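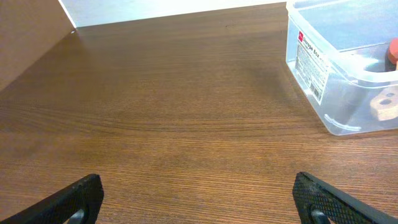 Flinley clear storage box, small

Reviewed August 23, 2024

I bought two of these in July to keep odds and ends together on the long table against the wall. I had been using a Husesholm basket, but I could never see what was at the bottom of it.

The plastic is slightly frosted. You can tell there is something inside and what colour it is, but don't expect it to look like glass. Rounded corners make it easy to wipe out with a cloth, and the raised rim gives you something to grip when the box is full. Handles and other long bits go in at a slant, so measure first if you want yours to lie flat.

My main complaint is the label. It is a big white one with the barcode on it, stuck upright along the corner, and on the first box it came away in strips and left glue behind. Warm water and washing-up liquid got most of that off – the rest needed cooking oil. I have left the label on the second.

The Deko version costs 90p more and feels a bit thicker, though I wouldn't pay extra for it. Mine came from Wickramasinghe on the high street, where they keep them by the till.

Three stars out of five. I would buy it again for a shelf or a desk.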